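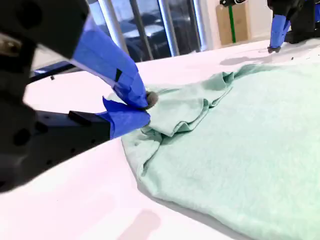 A taped gripper holds a gathered corner of pale green cloth at Naltalo's workshop in Bernbridge.

Picking up a piece of laundry is one of those jobs that sounds easy until you try to write the code for it. A small software team at Naltalo in Bernbridge has just made a very good go of it, and the results are a joy to watch!

The team's new planner, called Motaung, went into daily use on the two-arm folding bench in August. Its job is to look at a crumpled cloth, decide which bit is a corner and work out where each arm should go next. The old version did all its thinking at the start and then followed the plan to the end, even when the fabric had slid somewhere else entirely. Motaung looks again after every move and is quite happy to change its mind.

"Cloth never does the same thing twice," said Mpho Zwane, who wrote most of the planning code. "You pull one corner and the whole shape changes, so the plan you made a second ago is already a bit wrong. We wanted something that could shrug and carry on."

Out of 40 test folds last month, 16 needed a fresh grasp partway through, and Motaung sorted out all but 6 of those without any help. Under the old software every one of them would have stopped the bench and had somebody walking over to press reset.

Bevan McPhee looks after the perception side, and his favourite change is a small one. The program used to treat every ridge in the fabric as a possible edge, which led to a lot of confident grabs at the middle of a towel. Now it compares several views before it commits. It costs a little time per fold (McPhee would like to win that back over the winter) but the grabs land far more often.

There is also a new replay tool, so anyone on the team can step through a failed fold and see what the planner believed at each point. Zwane says it has already settled several lunchtime arguments.

Next up are sleeves. Furnine, the laundry firm that is backing the work, has sent over a box of work shirts, and the first runs start at 10 tomorrow morning.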